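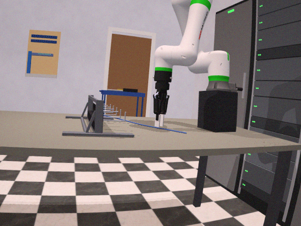 The Cable, the Rack and the Very Patient Arm

An afternoon at the Tierney open day in Dilton

By Maeve Lynch

I had planned to stay an hour. It was past four when I finally looked at the clock, and by then I'd eaten two of somebody else's sandwiches and learned more about cables than I ever expected to care about.

Tierney opens its automation lab to the public every September. The building is an old seed warehouse on the edge of Dilton, and the tour starts upstairs with the simulator, a complete virtual workroom where every task gets tried before the hardware downstairs is allowed near it. The workroom has a black-and-white checkered floor, a server rack with little green lights and even a side table by the door. (Helmut Hamann built most of it and is clearly fond of that side table.)

In the middle of it all is the arm, white with green rings, reaching down over a wide table with a black gripper and two pale fingertips. Next to it stands a metal rack with a row of pegs, each one turned up at the end like a coat hook. And there's the star of the afternoon, a thin blue cable lying across the tabletop. The job is to get it off the table and hang it on the rack. That's the whole demonstration, and I could have watched it all day!

Cables are awful for robots, as Zofia Zawadzka explained to our group while the first run loaded. She leads the project, which is called Zultis, and she talks fast and draws in the air. A box keeps its shape when you pick it up. A cable sags, twists, springs back and drags its other end wherever it likes, so the arm has to keep working out what it's holding as it goes. Her team ran 2773 simulated attempts over the summer, changing the way the cable lay each time.

"My favorites are the ugly ones," she said. "You see it get the cable halfway up, lose it, and go back down. I always cheer a little."

So did we. On the first run we watched, the fingertips closed on bare tabletop right beside the cable and the whole room groaned. On the second the cable came up beautifully, swung over the nearest peg and slid off again. The third one stuck, and a boy of maybe nine in the front row threw both arms in the air.

After that visitors got a turn. You choose how the cable lies, using a mouse, and then you press go. Orla Lenihan, who was running the desk, let people be as mean as they wanted. I made a big sloppy loop and felt quite proud of it, and the arm hung it up on its first try. The woman behind me laid hers out nearly straight and it failed three times in a row. Orla wrote both down in her notebook.

Downstairs, the real bench was quieter and a good deal slower. Marlies Lehner was there to answer questions, and she was frank about the gap between the two floors. Real cables pick up kinks and get sticky with dust, and the simulator doesn't know much about either. Her group has tested 48 cables so far, from phone chargers to a stiff old thing out of a washing machine, and the washing machine one is still winning.

The hope is to try the system next in the repair shop at Zondness, where people untangle and hang leads by hand all day. I asked Zofia when that might happen. She laughed and pointed me back upstairs, where the line for the mouse had reached the stairwell, and I went and stood in it again.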